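Workshop Tips: Good Practice for Gripper Work at a Wooden Bench

By Rodel Barredo
Updated Sep 16, 2022

These are the rules we keep at the Stirkside shop for anyone using hand-held grippers or the small bench arm. Most were written down after something got scratched, pinched or lost. They apply to a garage setup as much as to a shared room, and none of them needs special equipment.

Before you start

Clear the table completely. Cups, pencils, tape measures and phones go on the shelf. A stray screw under a finger will mark the wood and can chip a printed part.

Wipe the surface with a barely damp cloth, then a dry one. Furniture polish is not allowed on the work tables. It leaves a film that gets onto the fingers, and after that nothing grips the way it did the day before.

Check where the light falls. A clear finish throws back a lot of glare from a window or an overhead lamp, and a small clear or white part can vanish in it. Turn the table or pull the blind before you lay anything out.

Look over the fingers. Press each one sideways with your thumb. If it moves, tighten the screws by hand with the short driver, never with the drill. Threaded inserts in printed plastic will spin loose if you force them, and then the whole block has to be replaced. Look for splits between the layers, especially near the screw holes.

Open the jaws all the way and close them once with nothing between them. Listen for clicking. If you hear it, stop and tag the tool.

At the table

Start every task with the jaws open and the space between them clear. Place the first item only when the person holding the gripper says "open." 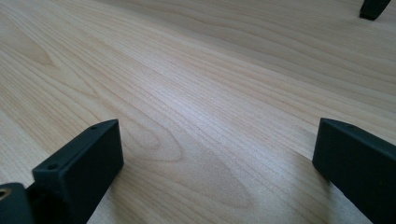

Fingers apart, bare wood between them.

Keep the fingers just off the surface while moving across the table. Dragging them leaves dull gray lines in a light finish that don't wipe out. If the job calls for touching down, put the thin cork mat under it.

One person moves, one person places. If you are working alone, set the gripper down before you reach in. This is the rule people break most.

Leave a hand's width between any two tools working at the same table. If they have to come closer, one of them stays still.

For powered arms, the stop button goes on the near side of the table where either person can reach it without leaning over. Test it at the start of each session. Do not run an arm with its cover off, even for a minute.

Cables go off the back edge and are taped down to the floor. A cable across the front will catch on somebody's sleeve sooner or later.

Looking after the wood

Small scratches running with the grain can be rubbed out with a fine pad and a little of the same finish. Scratches across the grain usually need the whole top sanded lightly. Keep a scrap of matching board in the drawer and try everything on that first.

Dents can often be raised with a damp cloth and a warm iron if the finish is already off. Let the spot dry overnight before refinishing.

Putting away

Close the jaws to a finger's width, not tight. Store grippers flat, out of direct sun. Some printed plastics soften on a hot windowsill and the fingers will take a bend.

Write down any loose screw, crack or odd noise in the log by the door. Put the date, which tool, and your initials. The log for the Milgate room is a separate book, so please don't mix them.

Spare fingers are in the second drawer. When the last pair comes out, leave the empty bag on the bench so more can be printed.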